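Block Tasks Are Open for Practice

September 14, 2023

Big news from the teleoperation group: the lettered block tasks are in Hera, and anyone with a Lightfoot login can start driving the arm today. We've been hoping to get these out since March, and it feels great to finally hand them over!

If you only ever joined us for the drawer tasks, the idea is the same. You steer the arm from your own desk, you do the job the way you'd want the robot to do it, and Hera saves your run as a demonstration. The blocks just ask for a lighter touch. They're small, they sit close to their neighbors, and a clumsy approach from the side can push a whole row out of line. Coming straight down works much better (I say this after plenty of bad runs of my own).

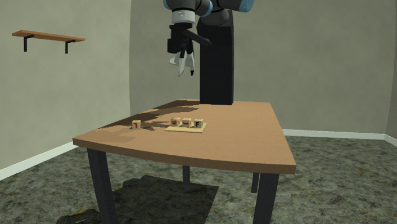
Do I need to finish a task perfectly for the run to count?

Small fumbles are fine. If you miss a grasp and recover, keep going and submit it, and the learner gets to see a recovery too. Please throw out a run only if a block ends up on the floor or you lose the connection partway.

We have 616 accepted runs so far and want 1,840 before we train the next policy, so there is plenty of room for new drivers. Elsie Fothergill has been trying out different hand speeds, and her slow, steady runs replay beautifully. Her tip is to stop for a breath above the block, line up the fingers, and only then go down. I tried it and my success rate jumped the same afternoon!

A couple of practical things. Set your controller to the low gain setting before you log in, or the wrist will feel twitchy. Keep each run under 2 minutes if you can. And when you let go of a block, raise the gripper well clear before you move sideways.

Tomás Nic Giolla is looking after new accounts and will walk you through your first run if you'd like company. Send him a message on the group channel with your Lightfoot name and the hours that suit you.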